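Ulwood Apartment: Kitchen and Bathroom Gallery

Posted January 8, 2024

The Ulwood apartment is the smaller of the two places we furnished last year. It has one main room, a short hall and a bathroom, and the whole of it was painted off-white in September. The budget for furniture and small appliances was 800 dollars, so most of what went in is plain and white.

These pages are for people who want to see the rooms in daily use before they book or copy anything. The bathroom and the cooking table come first. The hall and the closet are on the next page.

Click a picture to enlarge it.

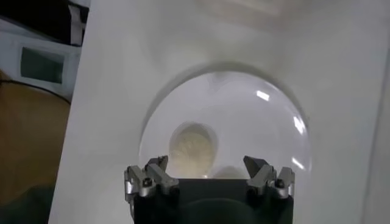
Bathroom. White toilet with a rounded bowl, glossy finish.
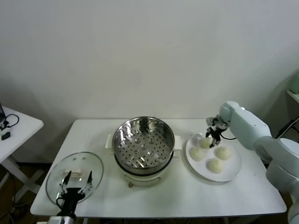

Cooking table. Electric steamer with a steel basket, glass lid to the left, four buns on a plate to the right.

The toilet is a Skundel and came with the apartment. We kept it and replaced the seat bolts and the supply hose. The shutoff valve is on the wall side and turns clockwise to close. Guests are asked to use a brush and a mild cleaner, no bleach tablets in the tank.

The table is the Skavby in white. It went together in one evening with the wrench from the box. It wipes clean with a damp cloth, but hot pans need a mat under them.

For frozen buns we fill the steamer base to the line, wait for steam, and give them 15 minutes with the lid on. Fresh ones take 12. Leave space between them, as they swell and stick to each other. A square of parchment under each bun saves scrubbing the tray afterward. Empty the base when it has cooled and leave the lid off overnight.

Frozen buns are sold at Jacobs, the grocery on the corner, in the freezer case at the back. They also carry parchment and dish soap.

Next page: hall and closet
Back to all Ulwood galleries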